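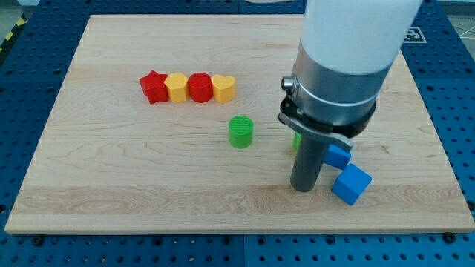
13/10/2018

Spent the morning on the shape blocks. The row is the part I keep changing my mind about: star, yellow many-sided one, cylinder, heart, so red, yellow, red, yellow, set as close together as they will go. The star is the awkward member. It has no flat side to offer its neighbour, so the join depends on which way the points are turned. I tried it with one point straight up the board and with it turned slightly left, and I prefer it turned.

Green cylinder kept out of the row, by itself nearer the middle. Its top has fine parallel ridges. The side is smooth and takes a shine under the lamp, and I shall have to move the lamp if I want even light on it. Left it for today.

The maple board is a better ground than the grey felt. The felt dragged at the edges of the blocks and they never sat square. The board has a darker figured band across the lower third, and I have settled on keeping that band towards me and the row well above it, as the red reads more clearly against the paler wood. Oiled the board in February and have not needed to do it again. The blue pegboard top underneath is a nuisance for crumbs of anything, but it is flat, and I checked it with the long rule in both directions.

Measured the Mathur set after lunch. Nominal height is 30 mm. Three of the blocks came out a shade over, the rest on size. Not enough to see from the chair. The Ornus set is worse and I have put it back in its tin.

Xiuying Gu rang at four about the pattern sheets. She has 16 drafted and wants the colours to alternate in all of them. I said alternate in the easy ones and leave the later ones mixed, or the children will stop looking at the shapes. She will think about it. She also asked for the weight of a full box: 133 g without the lid, by the kitchen scales, which I do not trust below 5 g.

To do: buy a finer grade of abrasive paper, write the star's position on the first sheet, return the spare lid to Manelura. Rain from five onwards. Soup, and bed early.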